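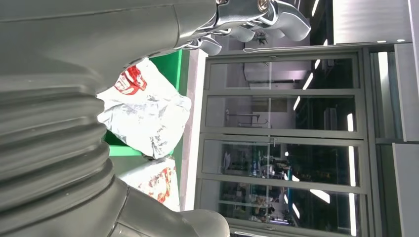
## Stop blaming the bag

Every fault report out of the Havness cell says the same thing. "Crinkled bag, bad grip." I've read it so often I could type it asleep. Crinkled plastic is the job. White bag, shiny folds, red print, bright lights bouncing off it - what did we think people were going to send us?

The November fault was worse than a drop. Arm held a bag, lost it, and kept going as if it still had it. Log shows 231 "good" placements after the grip sensor quit. Not one alarm. Nataša Dervishi hit the stop by hand, and she only looked up becuase the sound was wrong.

That's a safety problem. A machine that can't tell full from empty shouldn't be allowed to carry on at full speed, period. Annan wants to retrain on 3637 more bags. Fine, do it. But a dead sensor should halt the arm first, and that's a wiring change and an afternoon of testing.

Clenadport did theirs in the spring. We're still writing "bad grip" in teh box. Fix the stop, then argue about bags.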